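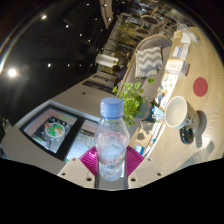
HYDR 215: Household Water and Its Discontents
Week 5 handout - Who drinks what, and why they think they do

Reading: Bajwa, chapters 3 and 4. Chapter 4 is the short one. Most of you will start there and I have made my peace with it.

1. Where we left off

Last week we followed the Ernley reservoir from the catchment to the treatment plant. This week we follow it into the kitchen, where everything we learned about chemistry is overruled by somebody's aunt.

The central puzzle: in a town whose tap water meets every guideline by a comfortable margin, a good share of households still buy it by the case. Keep the question of cost apart from the question of trust. They get muddled in essays every year, usually in the second paragraph.

2. The Ernley survey

Arnar Eyvindsson surveyed 536 households, asking first what people drank at home and then what they believed was wrong with the alternative. The order matters. Ask about the fault first and people feel obliged to find one.

Three answers kept coming back: taste, pipes and habit. "Taste" nearly always meant chlorine, which will leave a jug of water in the fridge overnight if you let it. "Pipes" meant the householder's own pipes, though the blame went to the municipality. "Habit" was the answer given by people who had run out of the other two.

Eyvindsson then ran a blind tasting in the curling club with 13 of the most committed bottled-water drinkers. Only 5 picked out their usual water. One declared the tap sample "obviously glacial." He is quoted in full in Bajwa and I recommend reading him aloud.

A caution: 13 people in a curling club is a very small sample, and they had been promised sandwiches. Use it as colour, never as proof.

3. The Pleltadum comparison

Pleltadum has hard water, older mains and a long memory of one bad spring when the river came up brown. The notice to boil was lifted after 15 days. The buying of cases was not, and sales had barely moved by the following September. Bajwa calls this "residual distrust." The residents call it common sense, and on the exam you should be able to argue their side without smirking.

4. Terms to know

Residual chlorine: what remains in the water to keep it safe on its way to you.
Hardness: dissolved calcium and magnesium. Ruins kettles, seldom people.
Organoleptic: having to do with taste, smell and appearance. Use it once per essay at most.
Averting expenditure: money spent to avoid a risk, real or otherwise.

5. For tutorial

Bring a one-page response to the Biltov pricing table (course site, under Week 5, not under Week 4 where I first put it). Work out what a household of your own size would spend in a year on each source, and show your units. Litres, please. Last year someone used cups.

Office hours are unchanged, and the kettle is available to anyone who brings their own mug.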